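Workshop notebook, March
Staircase garland trials for the Kadar wedding

Started at 9 with coffee and a very long list. The Kadar job is at Celtitdale, the big hall with the curved staircase, and the bride wants greenery all the way down the banister with roses tucked in (lots of roses, she was very clear on the lots). I measured the rail on the site visit and it comes to 42 feet including the curl at the bottom. Nazar got the same when he ran the tape again, so that's the number I'm building to.

The worry is how we fix it. The rail is old varnished oak and the hall won't let us use wire or tape straight on the wood, fair enough. So this morning was all about ties.

Trial 1: green velvet ribbon every foot. Lovely to look at, slips like mad. I hung a test length on the practice banister (the old bed rail, still going strong!) and it had slid a good hand's width by the time I came back from the cooler.

Trial 2: rubber shelf liner cut in strips, wrapped round the rail first, then the ribbon over it. Much better. I leaned on it, I tugged it, I let the dog bump into it, and it stayed put. The liner shows a bit from underneath, so the ruscus has to go on thicker on the guest side. We have 1000 stems of ruscus on order with Skukden and I think that covers it, but I want to do a proper count per foot once the first sleeve is done.

Trial 3: Santino's idea, cloth-covered hair elastics looped round the rail and over the garland stem. Quick, cheap, and they grip. Ugly as anything up close, but a leaf hides them. I think the answer is elastics at every spindle and then ribbon bows just where people will stop for photos.

Water is the other headache. The roses go in tubes, and the tubes I've got are the short ones that drink dry by evening. Ceremony is at 2 and they want the staircase for the late photos too, so the top-up has to happen during dinner. Someone small and quick with a squeeze bottle. (Me, probably.) 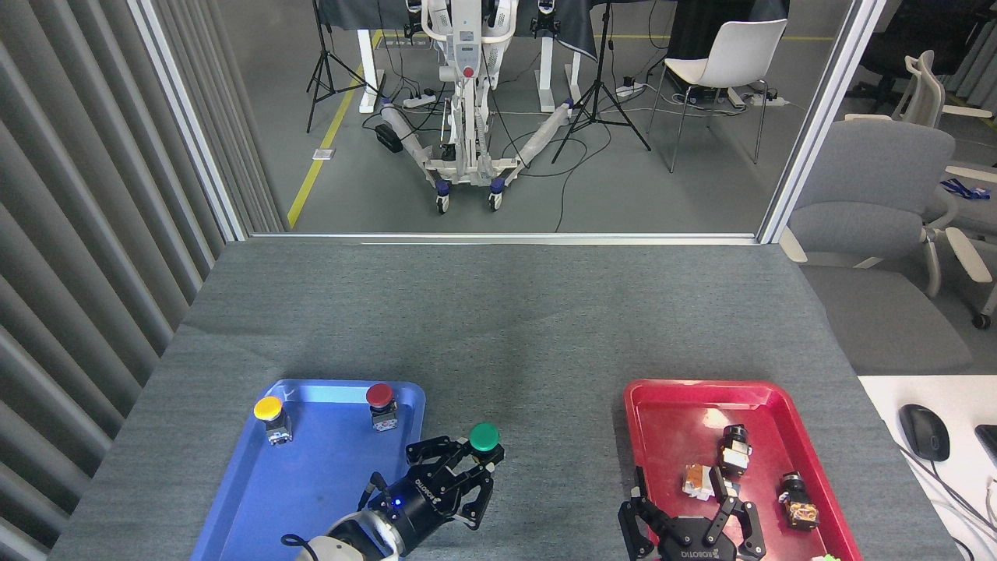
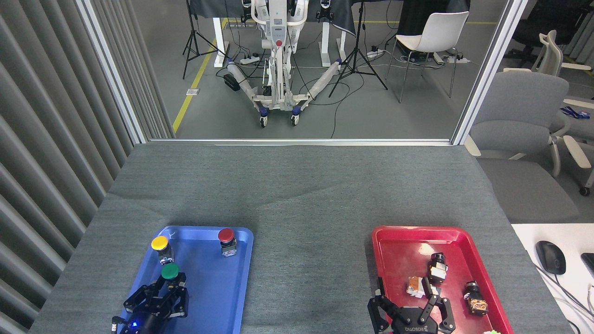 Yellow and red caps on the blue tray, green one in the left gripper.

Roses: what opened and what sulked

Three buckets, same variety, all cut at the same angle. Bucket A in plain cold water, B in warm water with flower food, C in warm water with food and the lower guards left on.

B is miles ahead. Big soft open heads and hardly any bent necks. C is nearly as good and I like the guard petals for travel, so I'm going to leave them on until we're on site and strip them there. A looks like it did when it came off the truck. If the Kadar roses arrive tight again we start them in warm water the minute they land, and I don't care how late it is.

Color note: the blush looks peach under our workshop lights and pink by the window. Celtitdale has those yellow wall lamps, so it'll go peach. I need to tell the bride before she sees it on the stairs!

Mishra table pieces

Did one sample in the low brass bowl with chicken wire, no foam. It took me far too long and leaned left. Nazar did the second and it came out so much better that I'm handing him the whole lot. He puts the hydrangea in first and builds the rest off it — I always leave it for last and then have nowhere to put it. Lesson learned, at my age.

The candles sit too close to the sweet peas. Move them out to the edge of the runner, or swap to the taller glass. I'd go taller.

To do

Cut the rest of the shelf liner, strips the width of my hand
More elastics, dark green if the shop has them, brown if not
Ask Celtitdale which door we load through and whether the ladder can stay overnight
Longer water tubes, and check they fit the rack before buying the lot
Santino to paint the spare plinth, two coats, and please not in the cooler doorway this time
Ring Mrs. Kadar about the peach

Left the trial length hanging on the bed rail overnight. Will look at it before I put the kettle on.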